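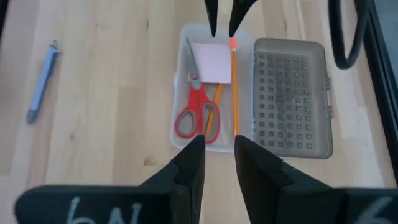
About Drutbridge

Drutbridge helps small businesses, schools and community workshops plan and budget for robot equipment. We do not sell robots. Clients pay us for our time, and we take no commission from any manufacturer or distributor.

The business was started by Tatu Okoth, who had spent years in purchasing for a packaging company and had signed off on more than one machine that ended up under a tarp. The machines were fine. The floor they stood on, the staff hours to run them and the cost of spare parts had been left out of the quotes. Tatu began keeping a spreadsheet of the things that had been left out, and that spreadsheet is still the first document we open with a new client.

There are now five of us. Three work on planning and costing, one looks after bench trials, and one handles the office, invoices and grant paperwork.

What we do

Most of our work falls into one of these:

Needs review. We visit your site, watch the job being done by hand and write down what a machine would have to do. Sometimes the answer is a better shelf or a jig, and we say so in the report.

Equipment budget. We set out the full cost over the life of the equipment: arms, grippers, mounting frame, computer, power, freight, insurance, training, spares and the labour of setting it up. Each line shows where the price came from and when we got it.

Quote comparison. Send us the quotes you already have and we will put them on the same footing. Suppliers include different things under the same words, "installation" being the worst of them.

Bench trials. We try a task at table scale before you commit to a full cell.

How a bench trial works

Our trial tables are plain. Two arms are mounted on a black aluminium frame around a wooden tabletop, with a laptop alongside. We use ordinary goods for the handling work, such as a clear plastic pencil box with scissors, a pencil and sticky notes in it. They are cheap to replace, and between them they cover a fair range of shapes: a flat pad, a thin round pencil, a pair of loop handles, a lid that has to be set down somewhere.

Before the trial we agree with you on what counts as a pass. We then run the task, keep a log of every attempt, including the ones where a person had to step in, and give you the log with the report. We also record setup time. For budgeting purposes, setup time is often the figure clients find most useful, as it is the one that most affects the labour line.

A bench trial costs $1,625 before tax. That covers the table, our time and the written report. If your own goods need a special fingertip or holder, we quote that separately and wait for your approval.
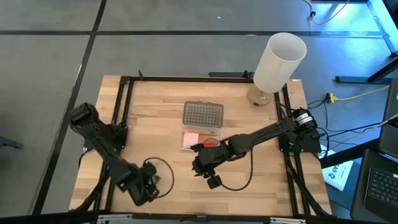 What to allow for in your budget

These are the lines we most often add to a draft budget:

Floor space beyond the footprint of the table, including room to walk behind it and somewhere to put the computer.
Power outlets and proper cable runs.
Lighting that stays the same through the day.
Spare grippers and fingertips, ordered with the first shipment.
Paid hours for the person who will look after the equipment, and for a second person to cover holidays.
Freight both ways, in case something has to go back for repair.

On our own most recent table, the items that were not on the original quote came to $2,832. Much of it was freight and spares. We give that figure to clients who ask whether the extras are really worth listing.

Our planning tools

Yimyam is our costing workbook. It is a spreadsheet with a tab for each stage of a purchase, and clients keep their copy when the job is done. Idis is the form we use to log trial attempts. It fits on one page and can be filled in by hand.

Both are free for public schools and registered charities. Email the office and we will send them, along with a short guide to filling them in.

Who we work with

Our clients are mostly food packers, small parts makers, libraries and high school technology programs. Our longest-running client is Druveck, a parts supplier that first asked us to check a single quote and now has us review its equipment budget every November. Schools usually come to us ahead of a grant application, and we can supply costings laid out to match the application form.

Getting in touch

Write to the office with a short description of the job you want done, how often it is done and who does it now. A phone video helps. The first call is free and usually takes less than an hour. Visits to see a trial table can be booked from 9:30 a.m. on weekdays, and closed-toe shoes are required in the workshop.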